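4. Setting and methods

4.1 The three sites

The study looked at how people who share a workroom decide what may be left out at the end of a shift and what has to be put away. Earlier work on clear-desk rules has mostly dealt with offices, where the things left out are papers, cups and chargers. We wanted rooms in which the work itself is spread over a table and can't always be packed up in a few minutes. Three sites agreed to take part: Stondport, Murkon and Urrego. All of them had a written rule about shared tables before we arrived, and all of them had changed it at least once.

At Stondport the rule ran to a single sentence: "Leave the table as the next person needs it." Staff liked the wording but disagreed about what it asked of them. Day staff took it to mean that unfinished work should go back on the shelf. Evening staff took it to mean that unfinished work should stay exactly where it was so it could be picked up again. Both groups said they were following the rule.

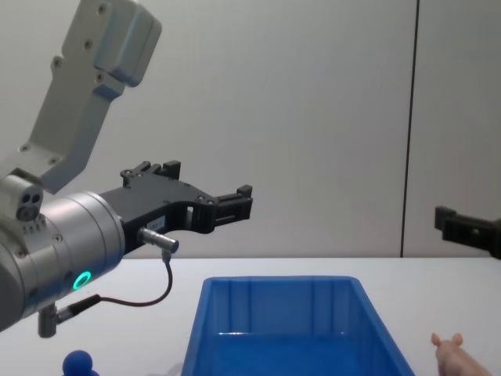 4.2 Interviews

We interviewed 11 people, seven of them at Stondport and two at each of the other sites. Interviews were done by Ariel Lumanlan, mostly in the workroom and in a few cases by phone. Each person was asked to talk through the last time they had found a shared table in a state that annoyed them, and then the last time they had left one that way themselves. The second question took longer to answer. Several people came back to it later in the interview, after talking about something else.

Interviews were recorded and typed up in full. Rigoberto Cuervo and Lumanlan each coded the transcripts on their own and then met to settle differences. Most of these had to do with the code "reserved," which we had first used only for spoken or written claims on a table. It was widened to cover things left out on purpose as a sign that the space was taken. 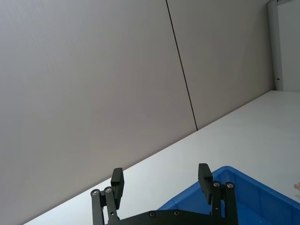

The wider code turned out to matter most at Murkon, where written notes had been banned from tables the previous November. People there still claimed space, but they did it with objects. A jacket over a chair held a place for an hour or so. A half-finished job held it overnight. One woman kept an old ring binder for this purpose and told us it had no pages in it.

4.3 Booking records

Urrego and Stondport booked their tables through Kilolance, a shared calendar tool. We were given read-only access to the bookings but not to the messages attached to them. Murkon had no booking system and relied on a sheet by the door. The sheet was often filled in after the fact, and we have not used it to judge how long any table was in use.

Bookings show who meant to use a table and when. They say little about clearing up. A booking that ran to the end of the day might be followed by a careful reset or by none, and the record looks the same in both cases. For this reason we treat the calendar as background to the interviews and draw no findings from it alone.

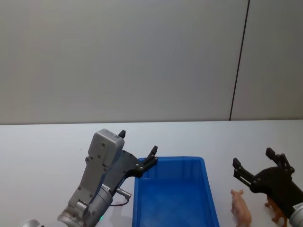

Figure 3. Blue plastic tray and white tabletop, Stondport.

4.4 Trays and other holding places

Trays came up in most of the interviews without our asking. People described them as a middle ground between leaving work out and putting it away - a job in a tray could be moved by someone else without being taken apart. At Urrego each user had a named tray. At Stondport trays were shared, and the question of whose work was in one could be as hard to settle as the question of whose table it was on.

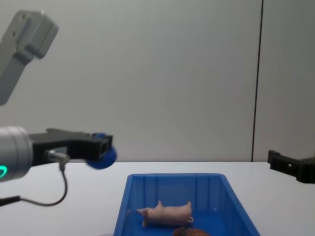

We coded talk about trays separately from talk about tables for this reason. The two overlap in places, mainly where a person spoke of moving a tray to free up a table and then felt they had to explain themselves to its owner. Those passages carry both codes and are taken up in Section 5.2.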